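20 August 2019

Day four on the reduced salt trial. Breakfast 7:10, oats with water, half a banana. Cuff reading before coffee 141/88, second reading five minutes later 138/86. I log the second one, as Dr. Coste asked in April.

Went through labels during lunch. The Bamach crackers list 200 mg of sodium per serving, and a serving is five crackers. I normally eat fifteen, so 600. The Hegazy soup is worse and goes to Karabo, who has no restrictions. Kept the rice, the lentils and the unsalted peanuts.

Bread remains the unsolved item. Two slices come to around 300 mg before anything is put on them. Tried baking with half the salt on day two. The dough rose faster than usual and the crust tore along one side. Next batch: less yeast, shorter second rise, same flour.

Afternoon snack is the weak point in the schedule, usually between 3:30 and 4:15. Chips and a soft drink are always the easiest thing within reach.
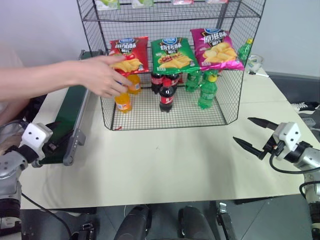 Moved the peanuts to my desk drawer and set a limit of one handful. Held to it today. Mild headache at 5, gone after two glasses of water. Could be the salt, could be the second coffee I skipped.

Evening reading 136/85. Too few points to fit anything. Call Sylvain about the spare cuff, mine slips at the elbow.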